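Cubby shelf

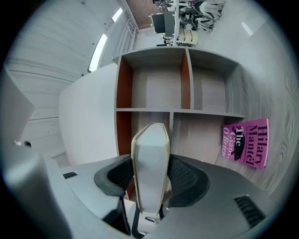

A light grey cubby shelf in the two-by-two pattern, with rust-orange uprights and all four compartments empty.

A cubby shelf (also called a cube shelf, cube unit, or cubby unit) is a piece of storage furniture made up of open compartments, usually of the same or nearly the same size, set side by side and one above another. It differs from an ordinary bookcase mainly in its upright dividers, which break each long shelf into short ones and give the whole piece its familiar checkerboard look. Cubby shelves are found in bedrooms, hallways, schoolrooms, offices, and just about any other place where people have more belongings than drawers to put them in.

Name

The word "cubby" is a shortening of "cubbyhole," a small snug space or compartment. In American homes and schools the short form has long since taken over, and a child who is told to put a coat "in your cubby" will rarely hear the longer word at all. Furniture sellers tend to prefer "cube," even for units whose openings are plainly taller than they are wide.

Construction

The usual cubby shelf is a box with a top, a bottom, and two sides, divided inside by at least one horizontal board and one upright. In a two-by-two unit the horizontal board often runs the full width in a single piece, and the uprights are fitted above and below it. Other makers do it the opposite way, with one tall upright and short shelves on either side, and there are also units in which two slotted boards slide into each other and cross in the middle - a pleasing thing to put together, if the slots have been cut well.

Most inexpensive units are made of particleboard or fiberboard with a printed or plastic surface. Solid wood is used as well, and makes a heavier and generally dearer piece of furniture. The edges of a coated board are covered with a thin strip called edge banding, and it is here that an older unit usually begins to show its age, particularly along the front of the lowest shelf, where shoes and vacuum cleaners do their work.

The back may be open or closed. A closed back does more than hide the wall behind it, for it also keeps the box square and stops it from leaning to one side like a tired fence. Open-backed units depend more heavily on their joints, but they let light through and can be reached from both sides, and so they are often chosen to divide a room.

Size and layout

The two-by-two unit is one of the smallest common layouts and sits comfortably under a window or at the end of a bed. Longer and taller ones follow the same plan. The Dirico pattern, for example, has square openings and is sold in two heights, while the Lindqvist pattern keeps the lower row taller than the upper one so that binders and picture books can stand upright at the bottom. A low unit may be turned on its side to serve as a bench if its maker allows for it, though many are built to carry weight in one direction only.

Colors and finishes

White, black, and the various wood tones are the old standbys. Grey wood-grain finishes are also popular, and range from a faint, streaky pattern to bold swirls and knots printed in imitation of real timber. Some units mix two finishes, with the shelves and top in a quiet shade and the side linings or dividers in something brighter, such as orange, yellow, or green. The Mongate line is of this sort. A bright divider helps to mark out each compartment, and it can cheer up a corner that would otherwise be rather plain, even before anything has been put on the shelves.

Use

Books, folded clothes, games, shoes, and baskets are among the things most often kept in cubbies. In classrooms each child is commonly given one compartment, marked with a name or a picture. At home the arrangement tends to be looser, and it is quite usual for one cubby to become the place where mail, keys, and odd batteries gather over the course of a winter.

Bins that fit the openings turn a cubby into something close to a drawer. It is wise to measure the inside of the compartment before buying them, as the outside measurements of the unit include the thickness of the boards. A little space left at the sides makes a bin far easier to pull out. Heavy things are best kept in the bottom row, and tall units should be fastened to the wall, above all in homes with small children.

Care

A soft cloth, slightly damp, is enough for most coated surfaces. The cloth should be wrung out well, for water that gets in at a seam can make particleboard swell, and the swelling does not go down again. Crumbs and dust collect in the back corners of each compartment and come out most easily with a narrow vacuum nozzle or a dry paintbrush. Loose edge banding can often be pressed back down with a warm iron over a piece of cloth, provided the strip is the kind with glue already on it.

See also

Bookcase
Room divider
Shelf liner
Storage bin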